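Sport Event Management
Unit 4: Sponsorship of Cycling Events
Handout for students. Course leader: Heike Lammers

This handout supports the lecture on sponsorship agreements in road cycling. It should be read before the seminar, together with the sample contract issued at the start of term.

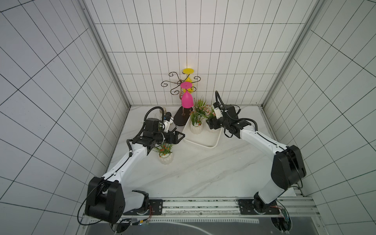
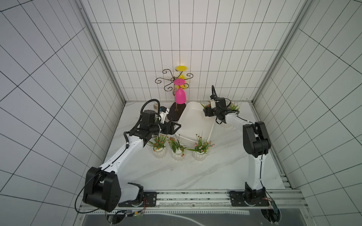
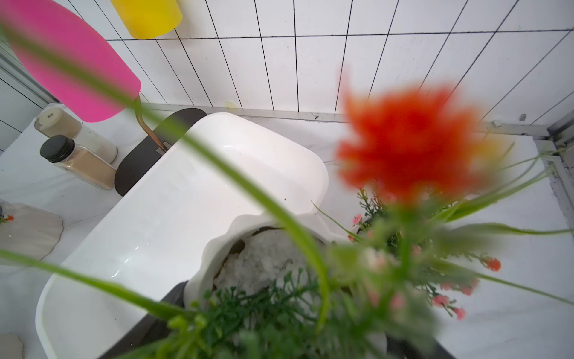
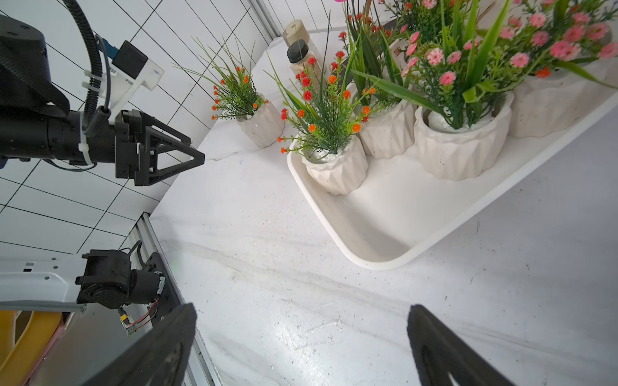
1. What a sponsor buys

A sponsor of a cycling event pays, in money or in goods, for a set of rights. These are listed in the agreement and normally include the use of the event name in advertising, space for banners on the course, and a place on printed matter such as the route book. A right which is not listed should be treated as not granted.

Students should distinguish between the following:

Title sponsor — the name forms part of the name of the event.
Classification sponsor — the name is attached to a jersey or prize.
Official supplier — goods or services are provided, usually in place of a fee.
Local partner — often a town or business on the route, with rights limited to one stage.

2. Case study: the Dandness stage race

The Dandness is a four-day amateur race held in July. The organiser, Hollmann, signed two agreements for the same season. Grikari took the points jersey for a fee of 3000 euros. Esell became official supplier and agreed to provide 229 drinking bottles and the feed-zone tables.

A difficulty arose over the finish straight. Grikari's agreement promised banners along the final 100 metres. Esell's agreement promised "visible placement at the finish" and gave no distance. Both companies sent banners, and there was not enough barrier for all of them. The matter was settled on the morning of the first stage, with Esell moved to the podium side.

3. Points of drafting

Placement should be stated in metres and shown on a plan attached to the agreement. Where two sponsors share an area, each agreement should say who has first choice. The organiser should also keep the right to move material on safety grounds — race officials may require this at short notice, and no refund should follow from it.

4. Seminar preparation

Rewrite the Esell placement clause in no more than 100 words. Bring two printed copies. Written work is due by noon on Wednesday, May 28, 2025, and should be handed in at the department office.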